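How do you teach a robot?

You might think a robot arrives knowing everything. Sadly, it arrives knowing about as much as a toaster.
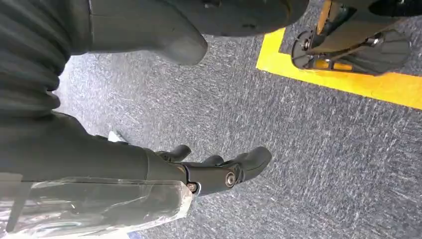

So a grown-up has to show it. At Hisuvgate the teacher steers the robot by remote control, and the robot remembers each move. Then they do it again. And again, 500 times if need be. Even an open hand with bendy fingers and shiny bolts has to learn when to close.

Take holding a card. Squeeze too hard and it crumples. Too softly and it's on the floor. A thumb on one side and fingers on the other works rather well.
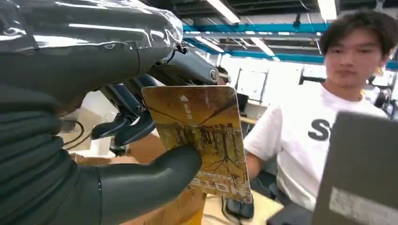 Does it get bored?

No. The teacher does.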